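# Zurnix Hosting Comparison Tables

This repository holds the comparison tables behind the Zurnix guide to shared and managed hosting plans for PostgreSQL. It is maintained by Catterall and is published for readers who wish to check the guide's rankings or produce their own.

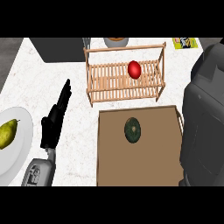
## Contents

| File | Purpose |
|---|---|
| `plans.csv` | One row for each hosting plan reviewed |
| `providers.csv` | One row for each provider, keyed by `provider_id` |
| `prices.csv` | Advertised and renewal prices, by billing term |
| `response.csv` | Response times recorded against test accounts |
| `support.csv` | Support channels and first-reply times |
| `withdrawn.csv` | Plans removed from sale after entering the tables |

The current release covers 196 plans. Of these, 82 allow remote database connections on the entry tier, and 90 include daily backups in the advertised price. Plans that offer backups only as a paid extra are marked `backup_paid` and are not included in the second figure.

## Scope

A plan is eligible for inclusion if it meets all of the following conditions at the time of review:

- it can be bought online by a private customer or small business without a sales call;
- it provides at least one PostgreSQL database on a version still receiving security updates;
- its storage and connection limits are published, or were confirmed in writing by the provider;
- it can be paid for monthly or yearly.

Dedicated servers, colocation and reseller accounts are outside the scope of the tables. Virtual servers are included only where the provider installs and maintains the database on the customer's behalf. An unmanaged virtual server with a PostgreSQL image in its catalogue does not qualify.

## How the figures were gathered

Prices were taken from the public order page, with the basket filled to the final step before payment. Where a provider adds a compulsory set-up fee, the fee is recorded in its own column and is not spread across the term. Sales tax is excluded throughout. Short-term voucher codes are ignored, including those shown on the provider's own home page.

Response times were measured with the Fliltmont test script, which opens a connection, runs a fixed set of read and write queries and closes the connection again. The script was run from two locations. The median for each location is given separately in `response.csv`, and no combined score is calculated.

Support times were measured by sending the same two questions to each provider: one on connection limits, and one on restoring a single table from a backup. Automatic acknowledgements were not counted as replies. A provider that offers telephone support only is recorded as `phone_only`, and its reply-time fields are left empty.

## Main fields in `plans.csv`

- `plan_id` -- permanent identifier; never reused, even after a plan is withdrawn.
- `provider_id` -- links to `providers.csv`.
- `plan_name` -- the name used on the order page at the time of review.
- `pg_version` -- highest major version offered on new accounts.
- `max_connections` -- the published limit for one database user.
- `storage_gb` -- space available to databases. Blank if the provider gives only a combined figure for files and databases.
- `extensions` -- extensions that the customer may enable without a support ticket, separated by semicolons.
- `remote_access` -- `yes`, `no` or `on_request`.
- `backup_status` -- `included`, `backup_paid` or `none`.
- `region` -- data centre region, as stated by the provider.

All files are encoded in UTF-8 with a header row. Empty cells mean that a value was not available. They should not be read as zero.

## Known limitations

Renewal prices are harder to establish than first-term prices. In some cases the renewal price appears only in the terms of service, and in others only inside the customer account. Rows where it could not be found carry the flag `renewal_unknown`.

The word "unlimited" is recorded as given. Users of the tables are advised to read it alongside the provider's fair use policy, a link to which is held in `providers.csv`.

Response times reflect a lightly used test account. They say little about how a plan will behave with a busy shop or a large forum, and they should not be used as the only ground for choosing a provider. Sites on the same shared server may also affect the result from one hour to the next.

Two providers changed their plan names during the review in August. The old and new names are linked in `withdrawn.csv` under `replaced_by`.

## Commercial interests

The Zurnix guide carries referral links, and Catterall receives a payment when a reader takes out certain plans. Providers are not charged for inclusion and may not pay for a higher position. The column `referral` in `providers.csv` shows which companies had such an arrangement at the time of release.

## Corrections

Providers and readers may report an error by opening an issue under the label `data-correction`. Please state the `plan_id`, the field concerned and the page on which the correct value can be found. Screenshots of a customer account are accepted for renewal prices, provided that personal details have been removed.

Corrections to price are applied at the next release. Corrections to `remote_access` or `backup_status` are applied as soon as they have been checked -- these two fields affect the guide's filters directly.

## Related work

The tables for MySQL and MariaDB plans are kept in the separate Vakollow repository. The two sets share provider identifiers, but their response times were measured with different queries and cannot be compared.

## Licence and attribution

The tables may be copied, adapted and republished, including for commercial purposes, provided that the source is credited as "Zurnix Hosting Comparison Tables, Catterall" and any changes are stated. Provider and plan names remain the property of their owners. The Fliltmont test script is distributed under its own licence, a copy of which is kept in the `scripts` folder.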